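Robot Learning > Methods and results
Thread: Ploltholm result on dropping the wrist view for large parts

tarn_ovel wrote:
Has anyone gone through the Ploltholm write-up on large part placement yet? Short version for those who haven't: they trained on 3115 teleoperated episodes of moving tall molded car parts between a rack and a taped square on the floor. Same network trained twice, once with head and wrist views and once with head only. Then 40 trials on the robot for each.

Both views: 22 placed inside the tape.
Head only: they say "comparable" and put the number in a bar chart with no label on the bar. I can't read it to better than a couple of trials.

The claim is that the wrist view adds little once the part is bigger than the hand. I'm not sure I buy it.

gussetplate wrote:
I read it. I think the claim is fine for the part they used. When you hold a panel that size by the bottom, the wrist camera gets a face full of plastic or a face full of floor depending on the angle. Neither one tells you where the far end is, and the far end is what hits things.

tarn_ovel wrote:
But the far end isn't what you score. They score the foot of the part against the tape. The wrist is the camera closest to that.

gussetplate wrote:
Closest, yes. Pointed at it, less often.

mk_lowell wrote:
22 out of 40 is 55 percent. With that few trials the interval on each arm of the test runs from the high thirties to around seventy. "Comparable" could cover a real gap in either direction. I'd call the result open until someone runs a lot more.

Also, only 2 operators for the whole dataset. If one of them always came in from the right, the policy is going to come in from the right, and whatever the wrist sees is going to be the same every time. It won't look useful because it never varies.

dunnock wrote:
We tried something near this on Zuccaro in February with smaller housings and got the opposite. Without the wrist view the fingers closed too early on most misses. But our parts fit in the hand, so maybe it doesn't conflict.

mk_lowell wrote:
It doesn't. It also doesn't tell us where the crossover is. That would be the experiment worth doing: same task, four or five part sizes.

gussetplate wrote:
Nobody is going to collect 3115 episodes per size.

dunnock wrote:
You wouldn't need to. Pool the sizes and hold the count fixed. Pedska's loader handles mixed parts now, you just have to tag each episode.

tarn_ovel wrote:
One more thing that bugs me. The tape. It's bright yellow on gray carpet, and in the head view it sits right under the part. How much of the head-only score is the policy going after the nearest yellow corner? If you swapped to a gray outline I bet the head-only version drops a lot more than the two-view version does.

gussetplate wrote:
Why would it drop more? Both versions have the head camera. If yellow is the cue, both lose it.

tarn_ovel wrote:
Because the two-view version at least has a second angle on the floor. It might still have the line when the part covers it from above.

gussetplate wrote:
A gray line on gray carpet from a moving wrist. Good luck. You'd get blur and nothing else.

mk_lowell wrote:
Can you two settle this with some actual frames? They must have the raw ones.

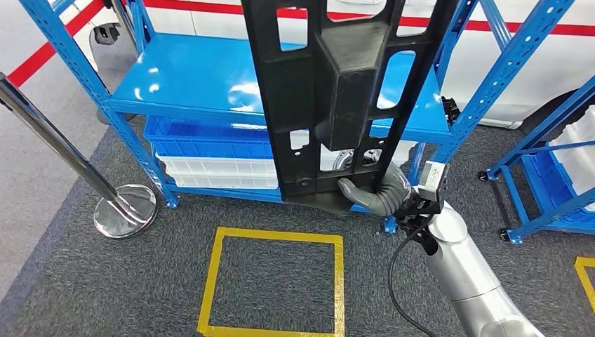
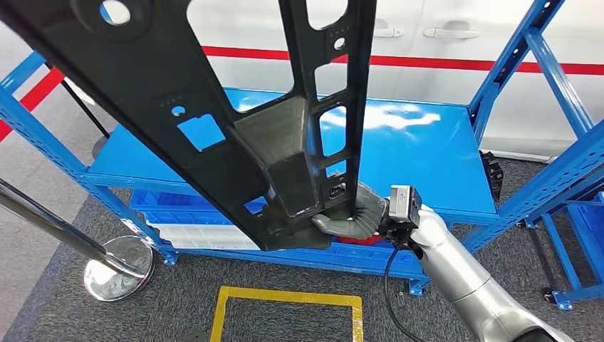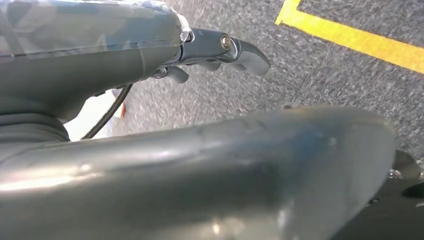

Posted by Serena Rinaldi | 23 Dec 2019 | Plornine group

First two are head views, last one is the wrist. A yellow floor line is visible in all three, and I think that supports tarn_ovel more than I'd like. I ran part of the evaluation, so I'll take these one at a time.

The bar chart. Agreed that it should have had labels. I've asked for the counts to go in the next version and I'd sooner wait for that than type them from memory.

The wrist view. gussetplate is mostly right. In the wrist frame you get the gripper body, the near part of the arm, and a lot of carpet with the speckle smeared a bit. The line is up in the top right corner, past the fingertips. So the information is there, but it's a small piece of the picture. Compare the two head frames, where the hand has the part by its lower end and you can see the square on the floor in front of the rack.

The tape color. We did not test it. I don't have an argument for why it wouldn't matter.

Operators. Yes, 2. Both of them were told to vary the approach, and we did not check how well they did. I can pull the wrist poses at grasp and plot them, it's a day of work at most.

mk_lowell wrote:
Thanks, the pose plot would help a lot. If it's one tight cluster then I'd drop the wrist claim from the abstract.

Serena Rinaldi wrote:
I'd soften it, I wouldn't drop it. The claim says "for this part and this task" in the body text. The abstract leaves that out and it shouldn't.

tarn_ovel wrote:
Fair. Something else from those frames: the cable off the wrist. It shows up in both kinds of view. Do you mask it?

Serena Rinaldi wrote:
No masking and no cropping on either camera. Resize only.

dunnock wrote:
We masked ours and it made no difference we could measure. I'd leave it.

gussetplate wrote:
Still say the gray tape test is a waste of an afternoon, but if you run it, post the count for both versions and I'll eat it if I'm wrong.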